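Lestley 床头柜 511 型，哑光白
一格一抽屉，放床边，也可以放别处
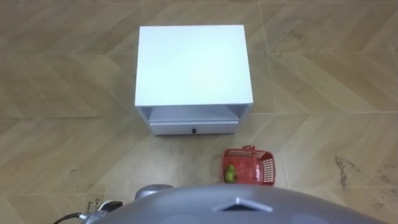
全文 2,200 余字 · 阅读约需一杯速溶咖啡的时间

货号：511-W
系列：Lestley 卧室小件
颜色：哑光白（暂无其他颜色，问过很多次了，还是没有）
状态：有货

床头柜是家里最不受尊重的家具。买床要躺，买沙发要坐，买餐桌要全家人围着敲一敲，买床头柜呢，多半是结账前顺手指一下：“这个也来两个吧。”然后它就要替您保管眼镜、水杯、闹钟、看到第三章的小说、没看到第一章的小说、吃了一半的喉糖，以及那张您发誓不会弄丢的保修卡。

Lestley 511 型就是给这种日子做的。款式很老实，白色，方的，上面一个平面，中间一个敞开的格子，下面一个抽屉，抽屉上一颗深色小圆钮。我们店里的人管它叫“五幺幺”，听着像公交车。

关于台面

台面是平的。写出来有点傻，可是前几年流行过一阵带围边的床头柜，说是防止东西滚落，结果灰尘也一并防止滚落，擦起来要用棉签。511 型没有围边，一块抹布从左抹到右就完了。圆珠笔会不会滚下去？会。请把圆珠笔放进抽屉。

哑光面的好处是不反光，半夜开灯不会被自己的家具晃到眼睛。坏处是深色茶渍留久了不太好看。杯垫我们有卖，Indby 牌的，软木，四片一包，在餐厨用品那一页。不买也行，旧杂志折一下效果差不多，只是别用封面那一面朝下，油墨会印上去。

关于开放格

开放格没有门，所以不必开门。适合放睡前伸手就要拿的东西：书、遥控器、纸巾盒。也适合放您不打算再看却又舍不得收起来的东西，这类东西在卧室里总有一摞。

常有顾客来问能不能给格子加门。技术上可以，Grasex 的小号铰链拧得上去，但打孔以后就不能退换了，而且加完门您会发现自己又多了一个不开的柜子。

关于抽屉

抽屉几乎与柜身同宽，一封对折的信平放进去没有问题。滑轨是 Yau 的普通款，不带缓冲，关得猛了会响。楼上楼下睡眠浅的，请轻一点。带缓冲的滑轨我们试装过一批，关起来确实安静，可是每只要贵出一截，大家摸了摸，说挺好，然后买了不带缓冲的。

圆钮用一颗螺丝从里面固定，用上一两年可能会松，拧紧即可。想换成别的拉手，孔距不必操心，只有一个孔。

关于安装

到货是拆开的，平板包装，一个人能搬。说明书共 9 步，配图，文字很少，第 6 步的箭头画得有些暧昧，我们跟厂里反映过。它的意思是背板光滑的一面朝里，粗糙的一面朝墙。装反了不影响使用，只是以后每次拿书都会看见，并且想起来。

需要自备十字螺丝刀一把。包装里附送的那把小扳手请不要指望它做别的事。

装好以后先不要急着往里塞东西，推到床边看看高低。床垫比较厚的朋友，台面可能会比床面矮一点，伸手拿水杯时要往下够。床垫薄的正相反。我们不建议为了配床头柜去换床垫，虽然床垫我们也卖。

关于承重

书可以放，成套的百科全书不要放。台面上放台灯、收音机都没问题，放小电视也有人这么干，请自行掂量。请勿坐人，请勿站人，尤其请勿踩在上面换灯泡。抽屉拉开的时候更不要踩，去年有位顾客来买单独的抽屉面板，问他怎么坏的，他说“自己坏的”。

关于白色

白色的家具刚买回来最白，之后就看您家的情况。朝南的屋子，长年太阳直晒，会慢慢偏一点暖色，靠墙那面则不会，所以搬家时不要惊讶。清洁用拧干的湿布就可以，顽固的印子用一点点中性洗涤剂。钢丝球、去污粉、酒精，都不要。网上传的牙膏擦法我们试过，印子淡了，哑光也没了，留下一块闪闪发亮的圆，谁进屋都先看那里。

价格

单只：1,077 元
旧版（圆钮为浅色，其余相同）：1,000 元，卖完为止

常有人问，就差一颗圆钮，为什么差这么多。我们的答复是，旧版占着仓库。买两只没有折扣，买四只也没有，但会对您家的卧室产生好奇。

配送与退换

市区内送货上门，送到门口。上楼另议，有电梯的不另收费，电梯停运的按没有电梯算。未拆封的七天内可退，已拆封但没有安装的也可退，零件请数齐了再送回来。已经装好的只换不退，有运输磕碰的除外，请在签收当天打电话，并把磕碰的地方指给送货师傅看。

春节期间照例停送，2 月中旬恢复。节前下单的请留意，不要把旧床头柜提前扔了。每年都有人提前扔，每年都有人把水杯放在地上过年。

顾客常问

能当玄关柜用吗？
能，放钥匙和零钱正合适，就是矮，拿钥匙要弯一下腰。

放在浴室呢？
不行，板材怕潮。底边泡过水会鼓起来，鼓起来以后不会自己消下去。

左右分不分？
不分，两边都能放。

圆钮能不能单买？
可以，深色的有现货，到柜台说“五幺幺的钮”就行。

能不能送一颗？
已经装过一次丢了的，送。想拿回去装在别家柜子上的，买。

同系列还有

Lestley 窄柜，适合床和墙之间只剩一条缝的卧室
Lestley 五斗柜，同样的白，同样的圆钮，搬起来完全不同
Lestley 床尾凳，主要用途是堆衣服

本页更新于 2005年1月1日，价格以店内标签为准。标签掉了的，以柜台为准。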